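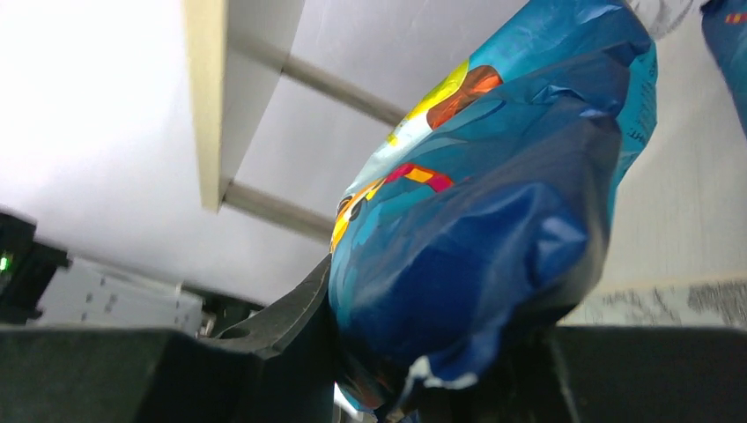
Blue bag in the gripper, crimped end down in the gap. Team Drornix, bag picking.

Drornix Club Gallery - Spring Term, Picking Task

Drornix is the student robotics club's entry for the Ní Mhurchú Cup, which asks teams to pick up everyday packaged goods and put them in a bin. The rules give each team 60 seconds per item. The club spent most of the term on snack bags, and this page goes with that part of the work. I was asked to write the text and told I could say what I thought, so I have.

On the bags

A snack bag sounds like an easy item. It's light, it's cheap, and it doesn't break if you drop it. The trouble is that it has no fixed shape. The film wrinkles one way on one try and another way on the next, and it's glossy enough to throw little bright patches all over a camera image. The students' first program looked for a neat outline and then closed on the middle of it. It did fine with boxes. I wasn't impressed by the boxes, and I said so then.

On the finger

Look at the curved black finger on the left of the bag. The tip is tucked against the bulging part, where the film is pulled tight. The team likes this kind of contact and calls it a good grip. I'd call it a grip at one moment in time. A bag full of air pushes back, and when the air moves to the other end the finger is left holding a fold. Their log has a column for "grip looked good" and a separate one for "item reached bin," and I would like to see the first column deleted.

On the numbers

The term report lists 2,417 tries and 1,517 successes. The poster in the hallway gives only the second number. I have asked for both to go up, in the same size of type. It also matters what counts as a success. For the first few weeks, a bag that was lifted and then dropped next to the bin was marked as a pass, and those entries were never fixed. The students know this and have promised a recount. I'm still waiting for it.

On the software

Planning runs on Jeklow, which the club picked after last year's code became too messy to hand over. It's tidier, I'll give them that. It's also slow to start, and the settings file has a line marked "do not change" that three different people have changed. The sound cues come from a small add-on called Musik, which plays a rising tune when the fingers close and a falling one when they open. It was meant to help with finding faults. Mostly it helps visitors think something went well - the rising tune plays on an empty gripper too.

On the competition

The cup awards 2 points for an item placed in the bin and takes one away for an item on the floor. Under those rules a cautious robot that skips the hard items can beat a brave one, and part of the team wants to skip bags altogether. I was against bags at the start of the term and I'm now against dropping them, which has been pointed out to me more than once. But the bags are where the learning has been. The wrist camera views have been argued over more than any slide in the course.

Next on the list

Repeat the bag tests with the lights turned down. Try bags lying flat as well as standing. Recount the early tries. Move Musik's rising tune to the moment the item lands in the bin, or turn it off.

Gallery text by the club's faculty adviser. Corrections can be left in the club mailbox.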